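Korkcombe Kitchen Chores: data card
Two-armed handling of ordinary kitchen things on a table top. Release of 3/22/23. 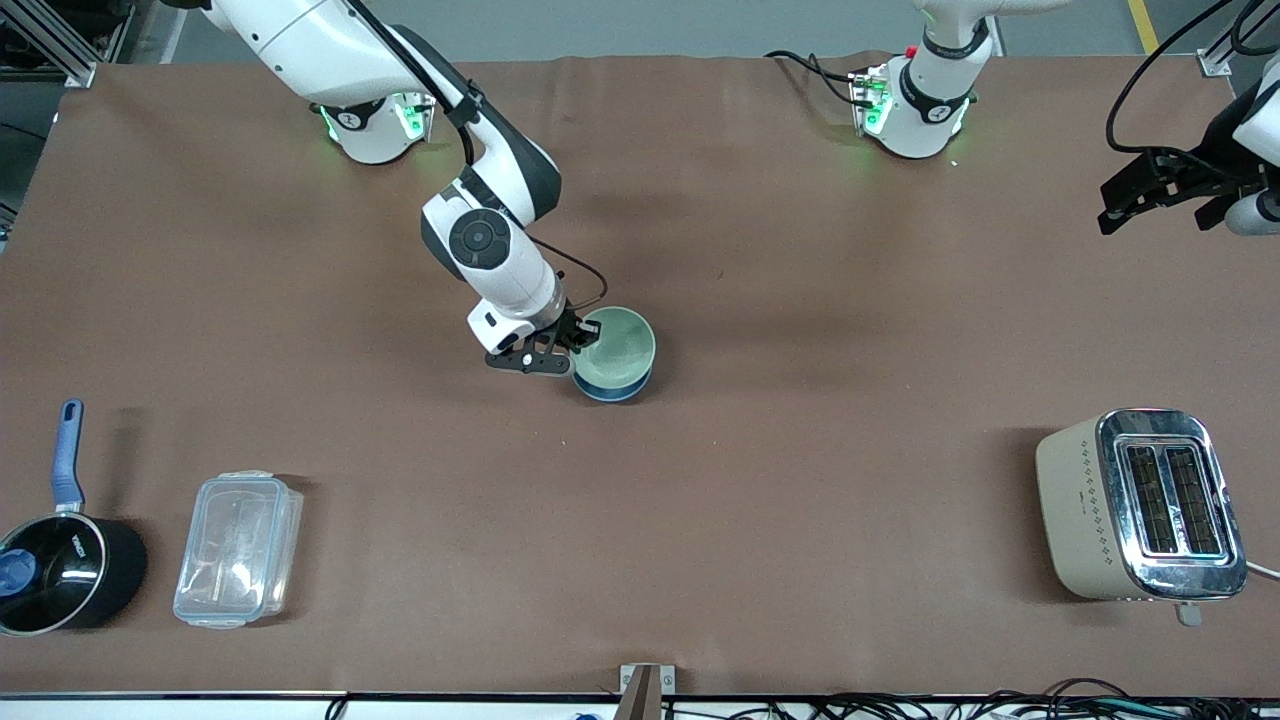

What this is

Korkcombe is a set of recorded attempts at small kitchen jobs, done by a pair of robot arms mounted on the far side of a work table. It holds 3421 attempts. Each one has a fixed camera view, joint positions for both arms, gripper opening, a written instruction and a result label.

We put it together to get a fair answer to a question we kept being asked: can a machine clear up a kitchen yet? Our answer so far is that it can do parts of the job, slowly, if somebody has set the table out for it. The set is meant to let other people check that answer against their own methods.

The recordings were made by the Zumus group at the Mondura workshop. Labels were written by Frimpong, a small annotation firm, and then checked by us.

The jobs

Jobs are grouped by how much they ask of the arms.

Single pick and place. One gripper takes hold of an object, usually by a rim, handle or edge, and sets it down somewhere else. Bowls, saucepans and food containers are the main objects. The instruction says which object and where it should end up, for example "put the bowl to the left of the toaster".

Nesting and stacking. A bowl into a saucepan, a bowl into another bowl, a container on top of another container. These need the object to be level when it is let go, and a bowl held by one side of its rim tends to tilt.

Two-handed jobs. One arm steadies while the other works: holding a container while the lid tabs are opened, or holding a toaster still while its lever is pushed down. Toasters are never switched on at the mains during a recording. No food is used anywhere in the set.

Clearing. Several objects have to be moved off a marked area in any order. These are the longest recordings and the ones closest to a real chore.

How the recordings were made

Most attempts were driven by a person. The rest were run by a trained policy with a person standing by to stop it. The field "source" tells you which, and you should not mix the two when you report results.

Objects were moved between attempts, but not very far. The table, its brown covering and the arm mounts stayed the same all the way through. Lighting changed a little with the time of day and we did nothing about it.

An attempt is stopped when the operator says it is done, when something leaves the table, or after 2000 control steps. Stopped attempts are kept. We think throwing away the bad ones gives a false idea of how well this sort of thing goes, and people comparing methods need to see the failures as well.

Fields

attempt_id: a plain integer, not in order of recording
instruction: one sentence in English
source: "driven" or "policy"
arms_used: "left", "right" or "both", named from the robot's side and not the camera's
result: "done", "part done", "failed" or "stopped"
note: free text from the annotator, often blank

The left and right naming catches people out. In the camera view the robot's right arm is on the left. Please check this before you train anything that reads the instruction text, as some instructions say "with your right arm" and mean the robot's.

What "done" means

An attempt is done if the objects end up where the instruction says, upright unless told otherwise, and nothing has been dropped from a height. Speed is not counted. Neither is neatness, although we have come to think it should be. A bowl left hanging half over the table edge is "part done".

Two annotators labelled every attempt. They agreed on 98 per cent of the single pick and place jobs. Agreement was lower on clearing, mostly over where "done" ends and "part done" begins, and those cases were settled by a third look.

What we found while making it

Rims are easy. A two-finger gripper will take a bowl by its rim again and again, as long as the approach is straight. Once the bowl is up, putting it down flat is the harder half.

Clear plastic is still a problem. The containers let the table show through, and the policy runs often closed on nothing or came down on top of the lid.

Locking tabs were worse. A person driving the arms can open them with patience. The policy managed it too seldom for us to put a figure on it — treat those runs as failure data.

Long handles get in the way. A saucepan handle takes up a good deal of the space the second arm would like to use, and many stopped attempts are simply an arm waiting for room.

Limits

One table, one pair of arms, one kind of gripper. Nothing here tells you how a method would do in a real kitchen with cupboards, wet hands, children or a cat. There is no washing, drying or wiping. Cutlery was left out because the grippers could not pick it up from flat often enough to be worth recording.

Please do not use the results as a claim that household robots are ready, or that they are not. The set covers a narrow slice of the work.

Changes to come

A second batch with drawers and a dish rack is due in April. It will use the same fields, and the attempt numbers will carry on from this release. The "note" field will be tidied at the same time.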